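Contrôle sécurité – atelier et réserve, site de Gavmont
Client : Judance
Contrôle fait par : Myrtle Nakamura

Extincteurs : OK. Plombs en place, étiquettes lisibles.
Issue de secours côté quai : NON CONFORME. Palettes devant la porte, encore. Fait dégager sur place, à surveiller.
Éclairage de secours : 2 blocs HS, à remplacer (réf. chez Benavides).
Tableau électrique : OK, mais porte qui ferme mal.
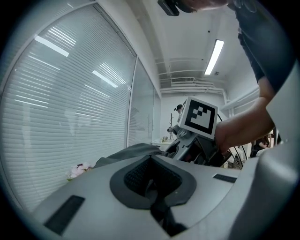
Gavmont, avril 2021

Rayonnages : charge max affichée 160 kg par niveau. Travée du fond surchargée, presque 4 niveaux à reprendre. Lisse tordue, ne plus rien poser dessus.
Sol : flaque sous le compresseur, origine pas trouvée. Absorbant mis.
Armoire produits : bac de rétention OK. Fiches de sécurité pas à jour, demandé deux fois déja.
Trousse de secours : compresses périmées.
Registre : signé, manque la page de décembre.

Reste à voir : échelle de la mezzanine, pas pu monter, clé introuvable. Je repasse dès que les bloc sont changés. Copie à Clindevstead.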